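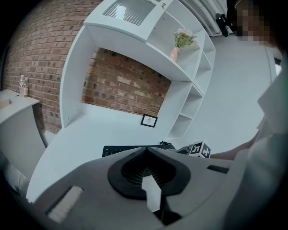
Section 7 covers routine cleaning of the Vukwood desk and the items kept on it. Before wiping the surface, shut down the computer and unplug the keyboard. A black keyboard, as on this desk, hides spills well, so check the keys under a lamp.

**Caution:** Do not spray cleaner onto the keys or the desktop. Spray the cloth.

1. Move loose items to the rear of the desk. Leave framed pictures until step 4.
2. Turn the keyboard over and tap it 2 times. Brush out the remaining dust.
3. Wipe the keys with a soft gray cloth, working from one end to the other. Keep the cloth clear of any cable bunched beside the keyboard – a snagged cable can pull the keyboard off the desk.

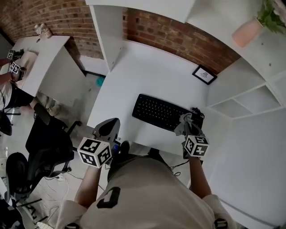
4. Lift the framed picture from the rear corner and wipe behind it.
5. Gather cables hanging under the front edge and fasten them with a Pustton clip (part 436).

**Note:** White desktops show residue from colored cleaners. Use Fomescombe 800 or plain water.

Revised in June by Yufang Hou.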